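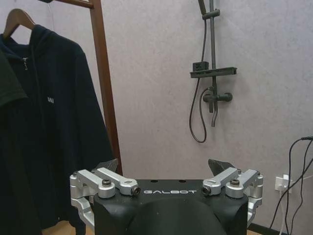
GALBOT gripper, top plate and finger linkages.

Losaston Furniture and Garden Exchange
Second progress report to the Festeneo Fund
6/13/23
Prepared by Svenja Widmer

Period covered

This report covers the months since our first report in the winter. The grant pays for the van, part of Kacper Baran's hours, and repair materials. The exchange takes furniture and garden goods from households that are downsizing and passes them on to households in Losaston that can use them.

Furniture

We placed 33 pieces in this period. Most were kitchen tables, dressers and bed frames. Dining tables remain the easiest to place and large wall units the hardest. Three wall units are still in storage, and we have stopped accepting new ones until they are gone.

Kacper now visits before we agree to a pickup. In the first period we sometimes learned at the door that a sofa would not make it down the stairs, or that a dresser had woodworm. The visits take up van time but we have had no wasted trips since they started. He measures each piece and notes the width of the doorways at both ends.

Repairs are done on Saturdays in the garage on Mac Giolla Street. Obed Baidoo runs the bench. He has been regluing chair joints and replacing drawer runners, and he has begun teaching two of the people who come in with their own chairs. The clamps bought with the grant are in constant use. The belt sander has been returned to the store. It was louder than the neighbors could accept, and hand sanding is good enough for the work we do.

Garden goods

This part was added to the plan at your suggestion and had a slow start. Five households have given us tools, pots and hoses. Heidrun Bühler sorted the tools and sharpened the spades and hoes. Six sets went out in time for spring planting.

Surplus seedlings were harder. People offered us far more tomato plants than we could move, all in the same week, and a lot of them dried out on the pallets behind the garage. We should have turned some away sooner. For August, when the zucchini and beans come in, Heidrun has asked growers to send us a message before they bring anything over. We will put out a table on Mac Giolla Street on Saturday mornings and whatever is left at noon goes to the kitchen at the Drullisine hall, which has agreed to take it.

Storage

The lease on the storage unit ends in August. Hubert Hollenstein, who owns the building, has offered to renew at the same rent if we move to the back unit. It is a little smaller and has no window, but the door is wider and the van can back right up to it. The roof leaked over the winter and has been repaired. I would like to accept the offer. The lease is in the name of the exchange and does not need your signature, but the budget line is yours and I would prefer to have your agreement in writing.

Money

Spending is within the budget in every line except fuel. Fuel is over, partly from the visits described above and partly from pickups on acreages well outside town, where most of the larger pieces come from. Repair materials are under by more than the fuel overrun. I am asking to move the difference from one line to the other. No increase in the total is requested. Receipts are in the attached folder, sorted by month. One receipt for wood glue and screws is missing and I have marked it in the sheet.

Problems still open

The online list is not kept up to date. Pieces stay on it after they have been claimed, and people call about them. Kacper will take over the list from me at the end of the month.

The van needs new rear tires before fall. I have a quote from one shop and am waiting for a second.

Next period

Move to the back unit. Clear the wall units, by giving them away for parts if necessary. Run the produce table through the end of the season and send you the Saturday figures with the next report.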